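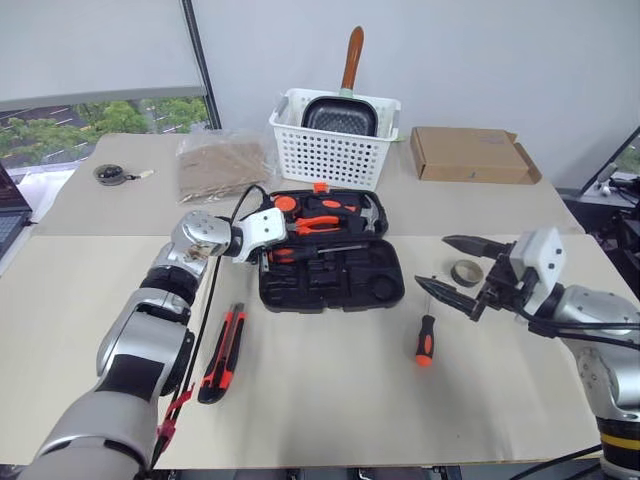 An open tool case with pliers, a hammer and a screwdriver in the lid.

What is in a tool case?

A tool case keeps hand tools together in one place. Many cases are made of plastic that has been moulded, which means it was made soft with heat and pressed into shape. The hollows left in it are called recesses. Each recess matches one tool, so a gap shows you that a tool is out.

Pliers work like a strong pair of fingers. You squeeze the long handles and the short jaws grip hard. People use them to hold small things or bend wire.

A hammer has a heavy head and a grip. The weight of the head does most of the work when it hits a nail. A claw hammer has a second job. Its split end slides under the top of a nail and pulls it out.

A screwdriver turns screws. The metal part is called the shaft. The handle is fatter than the shaft, and this makes it easier to twist.
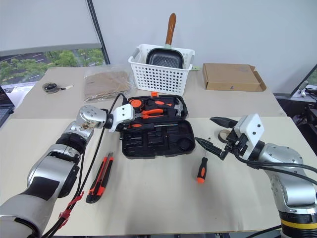
A round orange tape measure sits on the left side of the lid. A utility knife and a screwdriver are on the table.

A tape measure has a long strip rolled up inside. The strip is marked in centimetres or millimetres. A shelf that is 531 millimetres long is just over half a metre.

A utility knife has a very sharp blade for cutting card and tape. It is a tool for adults. If you find one lying on a table, leave it there and tell a grown-up.

Putting tools away

Start with the biggest tool and find the recess with the same outline. If a tool will not lie flat, try turning it round. Do not force the lid shut.

Word list
Latch: a catch that keeps a lid closed.
Recess: a hollow made to hold something.
Shaft: the long, thin part of a tool.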